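**Textiles 3, week 4: plain weave and why it behaves**

Welcome back! Last time we got as far as warp and weft, so let's start pulling on things. Tug a plain weave along the warp and it barely gives. Now tug it corner to corner, on the bias, and look how far it goes!

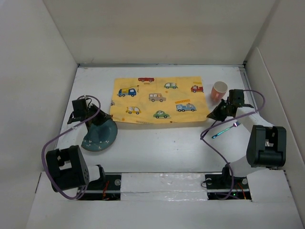 Same threads, same cloth, but on the bias the little squares lean into diamonds. Dressmakers love this (skirts cut on the bias hang beautifully).

For next week, read Agarwal, pages 4 to 13, and bring a scrap you don't mind ruining.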